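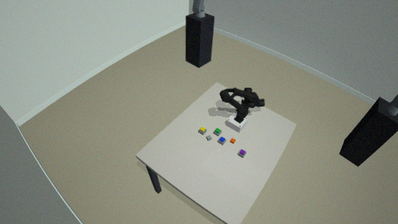 **Re: How many demos before it stops ignoring the purple one?**

**kocabas_k** wrote:

I've got 1460 demos in the sim now, all "pick the named colour", and the policy goes for blue whatever I ask it. Ask for yellow, get blue. Purple might as well be in another county. Do I just record more?

**handale_hulya** wrote:

No. You'll have 3000 demos and a very confident blue enthusiast. Do you shuffle the cubes between episodes?

**kocabas_k** wrote:

Every 12 episodes. Resetting is dull.

**sutrisno.t** wrote:

Well, there's your problem. It has learnt your layout and your boredom. Shuffle every episode; it's a simulator, the cubes don't mind.

**ruysal** wrote:

Going to disagree a bit. We shuffled everything on Dosa and it still had a favourite. What fixed it was balancing the labels. Count how many of yours say "blue" before blaming the layout.

**kocabas_k** wrote:

Counted. I would rather not share the number. Blue is the easy grab and I was doing these after dinner.

**handale_hulya** wrote:

So both, then. I'd bin the lot and start again with 100 clean ones.

**ruysal** wrote:

Bin the lot?! Keep them, sample evenly by colour, add new ones for whatever's short. Binning is for people with free evenings.

**sutrisno.t** wrote:

Even sampling won't undo a purple cube that's always out on its own at the front. I'm with Hülya.

**kocabas_k** wrote:

Compromise: old ones kept in a folder, 100 new ones with a shuffle each time, colour picked by script. Three done so far. One of them was blue, but the script chose it.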